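Redirect chains after the Gradgate migration

We moved Gradgate's catalogue off its old platform in November. The site has 2000 product URLs and a category tree 4 levels deep, most of which changed path. I wrote the redirect map by hand from a crawl export, and these are my notes on what went wrong with it.

The old server already carried a set of rules from an earlier rename, when the Ondach range became Negri. I layered the new map over those rules without flattening them. A request for an old Ondach page went to the Negri path, then to the new category path, then to the version with a trailing slash. Log analysis showed 300 URLs behaving this way. Browsers coped. Crawlers followed the hops more slowly, and the old addresses stayed in the index longer than the client was happy with.

The fix was dull. I exported both rule sets, resolved each source to its final destination, and wrote one rule per source. Internal links and the sitemap were then updated to point at the final URLs, including the colour variants, which I had missed the first time.

Canonical tags were a separate fault. The template built them from the request path, so any filtered listing declared itself canonical. They are now built from the category record.

Crawl requests to redirected addresses fell over the next 28 days. Rankings for the main categories have moved very little either way. I still have to check the French-language pages, where the slugs were generated by a different script.

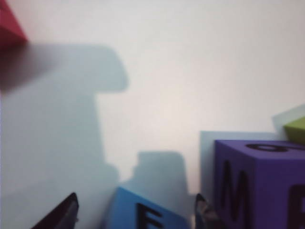
Kerttu Saarela
Technical SEO Lead, Rinoron
January 2026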